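FOR IMMEDIATE RELEASE
09/10/2024

Vonetti opens its small-bedroom paint line to everyone, starting in Flamthorpe

Hi, I'm Faustine Chevalier, and I mix colors for a living. I've been writing these announcements for Vonetti since we were a single counter at the back of a hardware store, and I still get a little giddy when I have something good to share. So let me get right to it: our Furtună range, the deep wall colors we've been selling to decorators by special order, goes on the shelf at our Flamthorpe shop today. Regular cans, regular customers, no account needed!

There are 16 colors in the range. Most of them are dark. I know, I know, everybody has been told to paint a small room white and hang a mirror in it. I grew up in a bedroom like that and it felt like sleeping in a refrigerator. What I wanted then (and what I finally got to make) were browns and reds that you'd be happy to close the door on at night.

Hugo Vasseur, who runs our mixing room, spent most of last winter getting the reds right. "Red is a pain," he told me when I asked him for something I could quote. "It looks great wet and then you come back after lunch and it's pink. We threw out a lot of cans before we had one I'd put in my own house." He did put it in his own house, by the way. It's in the hallway and it looks terrific.

What's in the shop

Every color comes in a quart or a gallon, in a flat finish or a soft sheen. Sample pots are $4, and we'll take that off the price of your first gallon if you bring the empty pot back. The paint covers in two coats over a gray primer, which we also sell. Please don't skip the primer with the reds. Hugo will know.

We've also brought in Elik, the textured coating we used to keep for commercial jobs. It goes on with a roller, dries with a light speckle, and hides the sort of dings and old patches that plain paint shows off. I like it on one wall, with flat color on the walls next to it.

Mixing your walls

Plenty of people ask me if they can use more than one dark color in the same little room. Sure you can! Pick two that lean warm and let a quieter wall sit between them. A speckled gray does that job nicely with dark brown on one side and a deep maroon on the other, and bedding in brown and beige ties in with both.

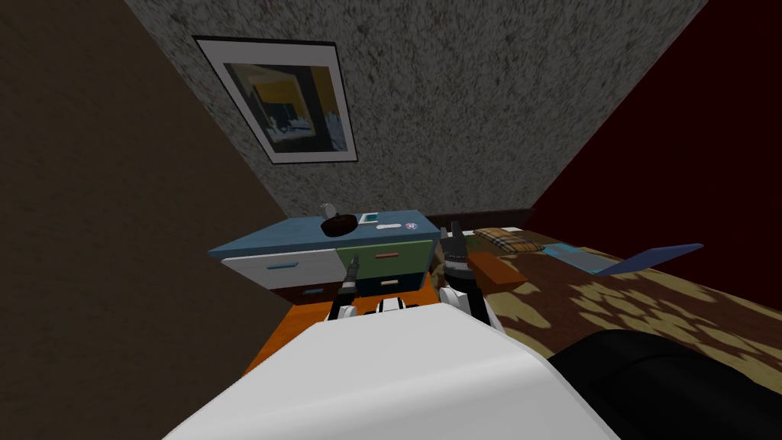
Free color evenings

I'll be hosting 12 color evenings at the Flamthorpe shop between now and the end of December. Bring a photo of your room, a cushion, a scrap of curtain, whatever you've got. We'll paint some boards and you can take them home to look at under your own lamps. There's room for 40 people each night, coffee is on us, and you can sign up at the counter.

About Vonetti

Vonetti makes and sells interior paint from its shop and mixing room in Flamthorpe. For sample pots, color cards or a chat with Hugo about primer, ask for Faustine Chevalier at the shop.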